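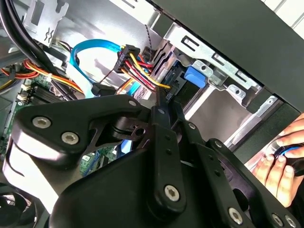

Fig. 5. Inside the case with the side open. The blue SATA data cable is towards the top.

Section 5: Moving the parish archive to a second drive

Binta Bako
26 Jan 2022
19 shares | 5 comments

This section covers copying the scanned registers on the Stokwood reading room computer to a second internal drive. Read it through once before starting. Allow a full afternoon, as the copy itself takes 69 minutes and the check afterwards takes longer.

Before you start

You will need the new drive, a SATA data cable, a cross-head screwdriver and the archive password. The password is in the sealed envelope in Alcides Cusi's desk. Sign the sheet when you take it out.

Caution: Do not begin while anyone is cataloguing. Entries saved during the copy will be missing from the second drive.

Fitting the drive

1. Close the catalogue and shut the computer down from the menu.
2. Switch off at the wall and pull out the mains lead. Hold the power button in for five seconds.
3. Take off the side panel and put its screws in a saucer.
4. Touch bare metal on the case before you handle the drive.
5. Slide the drive into the free bay and fasten it on both sides.
6. Push one end of the data cable into the drive and the other into a free socket on the main board. The plugs are L-shaped and go in one way only.
7. Connect a spare power plug from the supply.
8. Refit the panel and switch on.

Note: If the old drive no longer shows up, switch off again and press its plugs home. Do not swap the cables over.

Copying the registers

9. Log in as "keeper". The ordinary reader login cannot see the master scans.
10. Open the disk tool, format the new drive and name it REGISTERS-B.
11. Copy the folders Baptisms, Marriages, Burials and Vestry. Leave out Working, which holds half-finished crops.
12. Wait for the "finished" message before opening anything else.
13. Run the file check. The Burials folder should show 81 volumes. If it shows fewer, copy that folder again.

Caution: Never rename a scan to tidy it up. The printed index by Jocelyn Calimlim refers to the file names as they stand, including the misspelt ones.

The Vondráček bequest

These maps are stored apart from the registers, under Loans. They may be copied but not put on the public machine until the loan agreement is renewed in February. Ask Onyekachi Lawal if a reader wants to see one. Each map file takes more than 19 seconds to open on the older screens.

After the copy

14. Write the date and your initials in the blue logbook.
15. Return the password envelope and sign it back in.
16. Tell Roman Sadowski which volumes, if any, failed the check, so that he can rescan them from the originals.

For the weekly copy to the Breven branch, go to Section 6.

Last updated by Binta Bako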